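Two-arm bench: stock tapered jaws or soft fingers for plastic bags?
Posted in Grippers & End Effectors
Asked by Pieter Matlala, Sunday, November 28, 2021

Hi all, long-time reader, second post. I've got a pair of black arms on a shared slotted rail and I'm trying to decide whether to keep the jaws they came with or spend money on soft fingers. Most of what I've found here is about boxes and cups, and my trouble is bags.

The job is simple to describe. One arm holds a thin plastic bag near the top on one side, the other takes the other side, and together they open it wide enough that something can be dropped in. I've been comparing two sets of jaws. Set one is the stock pair, hard and tapered, closing to a fairly narrow tip. Set two is a pair of silicone pads I bought from a seller called Goreo, which slip over the tips like thimbles and make everything fatter by a few millimeters.

I ran 403 grabs over a couple of weeks, same bag shapes, same arm speed, swapping the pads on and off every evening. With bare tips I got a usable hold on both sides a lot more often, which surprised me because I expected the rubber to win easily. What kills the pads is the approach. They're thick enough that they push the bag along the floor before they ever get around an edge. Once they do have a fold, though, they keep it! The bare tips lose it about as soon as the second arm starts pulling.

I'm controlling both arms from one old desktop, and I have one fixed camera looking at the bench. No force sensing. I close to a set width and hope.

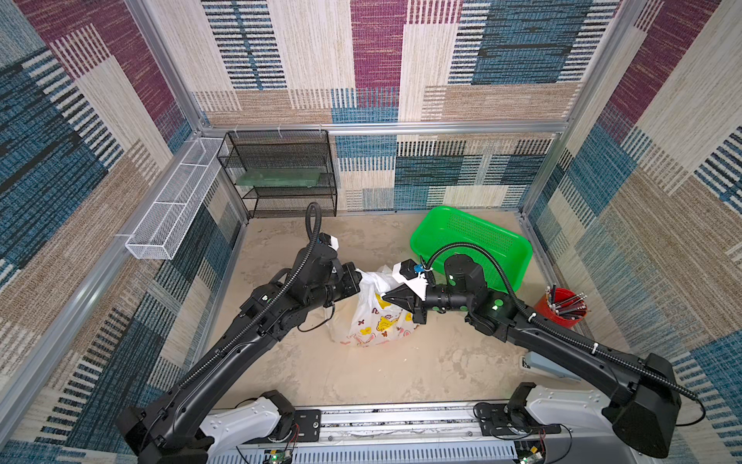 Izzati says the tips are a distraction and the real problem is that I close to a width at all. Her argument is that a bag folded twice and a bag folded five times want completely different numbers, so whatever I pick is wrong half the time, and I should be watching motor current and stopping when it climbs. She may well be right, but on my controller the current reading is slow and noisy, and I'd like to hear from anybody who has made that work before I lose December to it.

So, three things I'd love opinions on:

Would you keep the hard jaws and add something thin and grippy, and if so what?
Is current-based closing worth it on a small arm, or should I buy a real force sensor?
Does a second camera help with bags? I keep thinking a view from the side would show me when a jaw is over the fold and when it's just pressing against the outside.

My budget is 900 dollars for everything, and I'd rather not spend all of it on fingers.

Thanks in advance, and sorry for the length.

Izzati Majimbun

Since I've been quoted I'd better show up :)

Pieter, I'm not saying the tips don't matter. I'm saying you've been testing two things at once. When you put the pads on, did you change the closing width to make up for the thickness? If you didn't, the padded jaws were squeezing a good bit harder than the bare ones for the same command, and that could be the entire reason they hold better once they're on. Rerun maybe 61 grabs with the width corrected and see if the pads still look so good.

On current: yes, it works on small arms, with some patience. Don't try to read an absolute value. Close slowly, keep a running average of the last several readings, and stop when the new ones sit clearly above it. Mine was useless until I slowed the last part of the close way down — the motor's own startup bump was bigger than anything the bag did. You'll also want to skip the first moment of each move for the same reason.

And run that check on each arm separately. I shared one threshold between my two for a month and they were nothing alike. The left one had more friction in the gearbox and thought it was holding a bag every single time.

For the thin grippy stuff, I use a strip cut from a rubber exercise band, glued on the inside face only. Leave the very tip bare so it can still get under an edge. It wears out and you'll be replacing it a lot, but it's nearly free.

A force sensor I'd leave for later. Wrist ones that are any good will eat your budget, and a thin bag barely registers on them until it's stretched tight.

Adams

get suction cups

Surus_bench

Suction on a thin crumpled bag is a bad time, I've tried. It pulls the film into the cup and then either it won't seal or it won't let go. Fine on flat mailers.

I'll take the camera part. I went from one to two on a similar setup and for bags I thought it was worth more than any finger I bought. The jaws hide the spot you care about, so from the fixed view I was guessing. I'd put the second one low and off to the side, or on the wrist if you can live with the extra cable. My wrist camera kept catching its cable on the elbow until I gave it a much bigger loop, so move each arm through its full range by hand before you tie anything down.

Whatever you choose, lock the exposure. Shiny white plastic sends auto exposure all over the place, and I threw out 1,362 recorded grabs because the brightness jumped every time an arm moved in. That hurt.

One more vote for the exercise band. I've used bike inner tube too, but it left black marks on everything.

Pieter Matlala

Izzati, no, I did not correct the width. Ugh. Okay, rerunning this week with both sets matched, and I'll cut up a band for a third set while I'm at it. Surus, which lens did you use on the low camera? Mine would have to sit pretty close in and I'm worried about the focus.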